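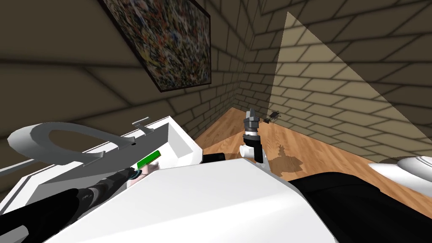
Workshop's two-armed robot gets a simulated room before it gets a real one

ILTURCOMBE, 28 September 2019. Members of the Amari shared workshop have started running their two-armed robot in simulation while the physical build waits on parts. The simulated version has a white body, black ribbed arm segments and gray gripper fingers, and it works in a rendered room with brick walls and a wood floor.

The model was put together by Radymyr Stasiv and Csenge Bodnár. Stasiv handled the arm geometry and joint limits; Bodnár wrote the control code, which is meant to run unchanged on the hardware. The project is called Tranar.

The view used for most test runs is set on the robot and tilted steeply downward, so the body fills much of the lower half and the arms reach in past it. Bodnár said the angle matches the mount planned for the real machine. Lighting is set to throw hard shadows, including the one the gripper casts on the floor.

"A gripper shadow can look like an object to the vision code," she said. "We would like to find that out before there is a motor involved."

The group has logged 178 simulated runs this month. Each lasts roughly 40 seconds. Most failures so far have come from the wrist reaching its rotation limit during a reach across the body, and Stasiv has since moved the shoulder mounts outward in the model.

The physical build stands at 2 finished wrist assemblies and a bare base. Motor drivers are on order. Sibel Çınar, who keeps the parts list, puts spending to date at $700.

The room and robot files are on the workshop's shared drive. Members who want to run them should ask Bodnár for the current joint settings, as the copy on the bench computer is out of date.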